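Detox plans: your questions
14 shares | 2 comments

Do juice cleanses flush out toxins?
I've asked three sellers which toxins, and none could name one. Your liver and kidneys do this work already, and they don't charge for it.

But my friend lost weight on one?
I'm sure she did. Eat next to nothing for a week and the scales will drop - much of it water, and it tends to come back with the first proper dinner.
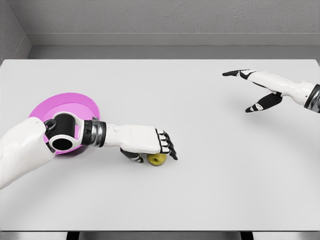

Pink plate, one small apple.

Is Bomico's plan any different?
It costs 60 pounds and the box says "100 per cent natural". So is hemlock. I read the leaflet twice and found plenty of praise from customers, but no trial.

Should I eat more fruit instead?
If you like it, yes. Whole fruit keeps the fibre that juicing mostly strips out. I wouldn't expect it to "reset" anything.

Who should stay away from cleanses?
Anyone pregnant, diabetic or on regular tablets should speak to a doctor first. Dennis Kirui, a reader aged 61, wrote in June to say his chemist talked him out of one. Good for the chemist.

Answers by Corinne Nguyen-Tran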